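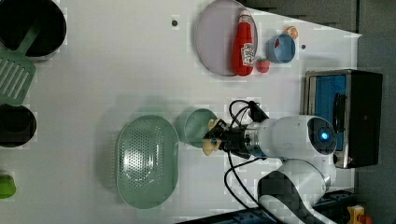

Figure 1. Utensils, tableware and play food on the white worktable before sorting.

Sorting and Storage of Small Kitchen Items in a Shared Teaching Kitchen
Project report, Household Studies
Submitted by Malachy Kavanagh and Bohdana Zinchenko
Wednesday, May 13, 2026

1. Purpose

The teaching kitchen on the ground floor of the Antoniuk Building is used by several courses during the week. Each course has its own habits, and by February the shared cupboards held pots, plates, bowls and teaching materials in no fixed order. The purpose of this project was to draw up a storage plan that a new user could follow without instruction, and to test it under ordinary working conditions.

The project was limited to items handled at the central worktable. Large appliances, knives and cleaning products were left out, as these are covered by the existing kitchen rules.

2. Materials

The working set was chosen to include items that differ in size, shape and use. Figure 1 shows part of it, including black pots, a mint-green slotted spatula, a sage-green colander, a pale lavender plate and a ketchup bottle. The small food pieces, among them a red strawberry, belong to the set used in the children's nutrition course and are stored in the same room.

Two types of storage were compared: the open Trevix shelf already fixed to the wall and a Hisen drawer unit bought for the project. The budget allowed for this purchase was 400 dollars.

3. Method

Items were first placed on the table in mixed order. A participant was then asked to put everything away using one of two plans. Plan A grouped items by use, so that a pot and the spatula used with it were kept together. Plan B grouped items by shape – round and nesting pieces on the shelf, long or narrow pieces in the drawers.

A total of 30 participants took part, all students of the department. Each completed one session under each plan, with a break of 5 minutes between them. Placement of each item was recorded on a paper form and later entered in the Zoremitz record sheet, giving 1,416 entries after incomplete forms were removed.

4. Results

Plan A was easier to explain, and most participants could repeat its rules after one reading. Errors under Plan A mainly concerned the colander, which was placed with the pots by some participants and with the bowls by others. Plan B produced fewer doubtful cases but was judged less natural. Several participants remarked that they would not look for a spatula in a drawer some distance from the stove.

The play food caused difficulty under both plans. Participants who had not taken the nutrition course tended to leave it on the table until last, and a few placed it inside a bowl.

5. Recommendations

Plan A should be adopted, with two changes. The colander should have a marked place on the lower shelf, next to the bowls. The play food should be kept in a closed box with a printed label – separate from all items used for cooking.

The plan should be reviewed at the end of the fall term. The record forms have been handed to the department office together with the drawer labels and a floor plan of the kitchen.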